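Toy and play material inspection — shape-sorting board
Play room Grunard, date of check 18 Jun 2025
Checked by: Consolacion Sison. Comments read by: Rüdiger Meinecke

1. Board stands flat and does not rock — OK
2. Edges and corners of board, no splinters or cracks felt by hand — OK
3. Openings free of dirt and crumbs — wiped, OK
4. All loose pieces too big for the small parts cylinder — OK, tested one by one
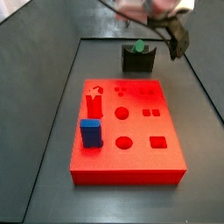
Comment to point 4: The small parts test must be repeated every October, also when no piece was replaced. Please use our own test cylinder from the Cluvano box and not the old one with the crack. I rolled each round piece with light pressure and felt for flat places. The green cylinder goes back in the curved top of the black holder after the check, so it does not roll under somebody's foot. Colour rub test with a damp white cloth was made on all pieces, no colour came off.

5. Blocks, surface and corners — OK, one small scratch on the blue, not sharp
6. Holder for the cylinder — OK, but see comment

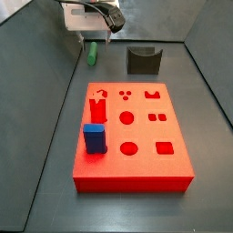
Point 6: green cylinder beside its holder, blue block on the board.

Comment to point 6: The holder must always stand upright when the board is given out. I pushed it lightly from 4 sides and it did not fall. Children under two should use the board only with an adult sitting next to them.

Still open: the cleaning instruction on the wall is only in German, Rüdiger please bring the English one. Next check in October.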